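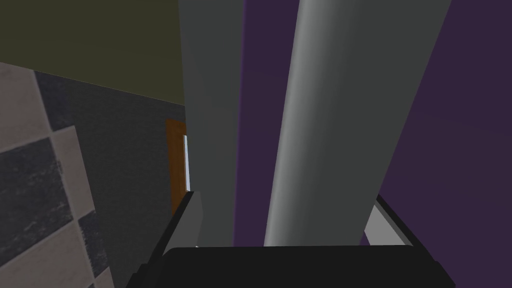 Efren Malabanan wrote to us that a policy which has only seen rendered rooms "will learn the renderer and will be lost in the first real kitchen," and he asked if we have any answer to this. We have a part of an answer, and this page collects it together with the other questions that reach us most often about Hendedico.

What is Hendedico?

It is a method for training the last part of a reach, the part in which the gripper is already near the target and must put its fingers on both sides of it. The policy gets the view from the wrist and the joint positions. It gets no map of the room and no model of the object. The work is done by the Tronitz group, and the real-robot tests were made at the Enham lab.

Why do you train only the last part?

Long motions are handled well by ordinary planners, and we did not see a reason to learn them again. The planner brings the arm to a starting pose, and then our policy takes over. In our first tests the planner alone often stopped a little to one side of the target, and the fingers closed on nothing or pushed it away.

How many rooms did you use for training?

We used 52 rooms. All of them were built from the same small set of parts, but wall colors, floor patterns, doors, windows and the position of the furniture change from one to the other. The colors are sometimes ugly, and we keep them so. When we tried only "nice" rooms in beige and white, the policy became worse in each room with a strong color.

How many demonstrations are needed?

The published policy was trained on 900 demonstrations, all made by a scripted expert in simulation. The script knows the exact position of the target, and the policy must manage without it. We have not tested in a serious way what happens with fewer.

Does the policy know when it should close the fingers?

Yes, closing is one of its outputs. It is also the output which gave us the most trouble. For a thin target seen from very near, the picture changes quickly when the wrist turns only a little, and one single view can be read in two ways. A pole close to the palm and a thicker pole farther away can look almost the same.
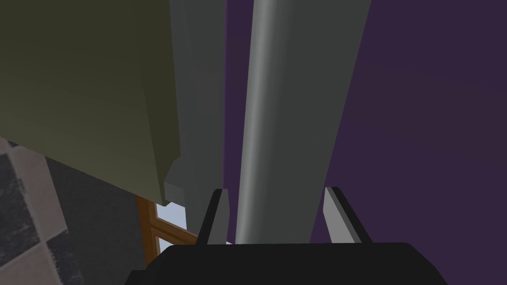
For this reason we give the policy a short history of views and not one view alone. The history holds 10 steps. With it, the policy can compare how fast the near surfaces and the far surfaces move, and from this it gets some sense of depth. We also add a small penalty when the fingers close too early. Without the penalty the policy was "nervous" and closed already during the approach.

Why not use a depth sensor?

Many depth sensors do not give good values at such a short distance, and shiny metal makes it worse. In simulation we could of course have perfect depth, but then the policy would depend on something it cannot have later. You are free to add a depth channel. The configuration file has a setting for it, which is off by default.

So does it work on a real arm?

Partly. At Enham we tried nine different targets, all of them handles or upright bars. The policy was good on the bars and clearly weaker on handles that lie flat against a door. We think the reason is the small space behind the handle, where one finger must enter almost without seeing. To Mr. Malabanan we must therefore say that the policy was not lost, but it was also not at home everywhere.

What is the difference to Landeg?

Landeg was our earlier method. It used a fixed camera on a stand and needed calibration before each session. Models trained with Landeg cannot be loaded in Hendedico, as the inputs are different.

Can I use my own gripper?

If it has two fingers and opens in parallel, most probably yes, but you must make the demonstrations again with your own gripper model. The fingers take a large part of the wrist view, and the policy uses their shape as a reference. We made the mistake of changing the finger length by a small amount and keeping the old weights. The results were bad enough that we stopped the test in the morning.

Where do I report a problem?

Please write to the address on the contact page and attach the log file and your configuration. If the problem is with closing, please send also the wrist views of the last steps before it.

Last change of this page: June 17, 2022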